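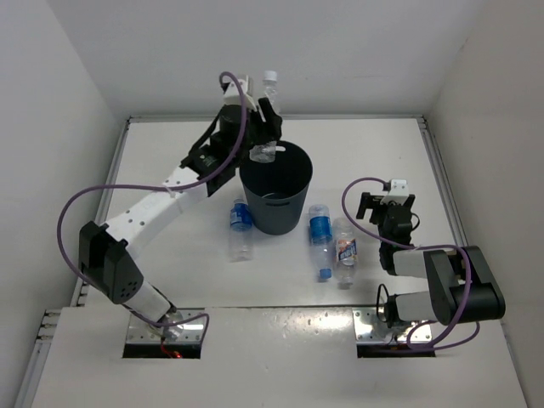 Bottle sorting, bench layout: gray bin at center, bottles on their sides to the left and right of it.

Bernudby work package 9, bottle clearing. Progress for January.

The task stays as agreed with Trustidar: plastic drink bottles lying on a white table are put into one round bin. Labels and caps are left on. The log now holds 2,688 clearings, 368 of them added this month. Of the new entries, 179 start with a bottle lying parallel to its neighbor — the layout Jeon asked us to cover. Bin size and table height are unchanged.

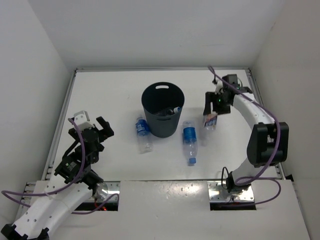 Si-woo Shin asked whether a bottle resting at an angle against the rim should count as cleared, and would prefer a separate code for it. We agree. The code goes into the log from February, and older entries will be recoded as time allows.

Open item: supply of bottles with printed labels.

Eun-seong Ma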